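Hundthorpe, dia aberto, notas soltas

Escrevo isto no comboio de volta, com o caderno nos joelhos e a bateria a 12 por cento, por isso desculpem as frases aos bocados. Depois arranjo. (Não arranjo nunca.)

Hundthorpe fica no fim de uma linha que já teve mais paragens. Antiga fábrica de lanifícios, fechada, reaberta, dividida em lotes. A parte que me interessava é a tinturaria, que ainda trabalha e que abre as portas ao público uma vez por ano, a 30 de novembro. Chuva miudinha. Da estação à portaria são uns bons minutos a pé, sempre a subir, sem passeio no último troço. Levem botas.

Entrada livre, mas com inscrição. Eu era o número 69 da lista e puseram-me no segundo grupo. Café de termo, bolachas de gengibre, um mapa fotocopiado em que o norte estava para baixo. Perdi-me logo, claro.

A visita foi conduzida por Poppy Clegg, mestra tintureira, voz rouca, passo rapidíssimo. Começa pelo armazém da lã em rama. Cheiro forte a lanolina, daqueles que ficam na roupa (o casaco ainda cheira, o senhor ao meu lado já mudou de lugar). Fardos empilhados até acima da minha cabeça, cada um com a sua etiqueta de cartão. Deixaram-nos meter a mão. A lã de cordeiro é outra coisa, gordurosa e macia, apetece ficar ali.

Depois a lavagem. Água quente, sabão neutro, tanques compridos. Muito barulho, não apanhei metade da explicação. Apanhei que a água vem de uma nascente na encosta e que é muito macia, e que foi por causa dela que construíram a fábrica neste buraco. Um visitante perguntou se não era mais barato lavar fora. Era. Foi a resposta toda.

A sala das cores é o melhor. Prateleiras e prateleiras de frascos, e na parede o mostruário: 506 tons, cada um com a sua meada pequenina e um número escrito à mão. Os azuis ocupam mais espaço do que tudo o resto. Há um chamado Carance, entre o cinzento e o verde-água, que fazem desde que a casa existe e cuja receita mudou várias vezes porque os corantes vão desaparecendo do mercado. Poppy Clegg pôs três meadas Carance lado a lado, de épocas diferentes, junto à janela. Para mim eram iguais. Para ela não, e ficou visivelmente irritada com a do meio.

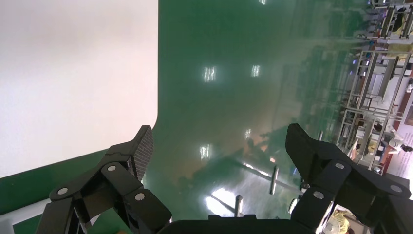 Chão verde brilhante, Hundthorpe.

O banho propriamente dito: vimos um do princípio ao fim, um vermelho escuro. A lã entra a morno e a temperatura vai subindo devagar até aos 80 graus. Se sobe depressa demais mancha. Se mexem muito, feltra. O tintureiro de serviço tinha um relógio de cozinha pendurado ao pescoço e não falava com ninguém. Quando tocou, tirou uma amostra, espremeu, secou-a com um secador de cabelo vulgaríssimo, comparou com a meada de referência e fez que não com a cabeça. Mais uma pitada de amarelo. Outra espera. Metade do grupo já se tinha ido embora para as sandes, eu fiquei. À segunda deu.

Almoço na cantina: sopa de ervilha, pão escuro, queijo. Bom e barato. A fila é que é lenta, vão cedo. Na mesa estava um casal que tece em casa e que vem todos os anos comprar restos. Explicaram-me o sistema: as pontas de lote são vendidas ao peso, na sala ao lado da expedição, e quem sabe vai para lá antes da visita e não depois. Eu fui depois. Sobrava castanho, um laranja difícil e muito bege.

Trouxe o laranja.

De tarde havia duas coisas à mesma hora, erro de programação. Ou a demonstração do tear Dratska, ou a palestra sobre plantas tintureiras no anexo Chan. Escolhi o tear. É um bicho enorme, de ferro fundido, comprado em segunda mão e montado peça a peça ali mesmo. Faz mantas, só mantas. O chão treme. O tecelão pára-o de vez em quando para emendar um fio, nó minúsculo, dois segundos, e lá vai outra vez. Tentei aprender o nó. Tentei várias vezes. Ainda passei pelo anexo no fim e apanhei as últimas perguntas: garança, lírio-dos-tintureiros, casca de nogueira, como fixar com alúmen sem deixar a lã pegajosa (menos alúmen, pelos vistos).

Coisas práticas, para quem quiser ir no próximo ano:
inscrição abre em maio, por correio electrónico, respondem tarde mas respondem
não há multibanco, levem dinheiro
casas de banho só junto à cantina
o último comboio directo sai cedo, a seguir a esse é com transbordo
crianças podem, carrinhos de bebé não (escadas)

Do que gostei menos: grupos grandes demais para a sala das cores, quem ficou atrás viu nucas. E a loja fecha antes de a última visita acabar, o que não faz sentido nenhum. Disse isso na folhinha de opinão que nos deram à saída.

Chegámos ao transbordo. Falta-me ainda passar a receita da sopa, que a cozinheira me ditou à porta e eu escrevi nas costas do mapa. Fica para o próximo texto.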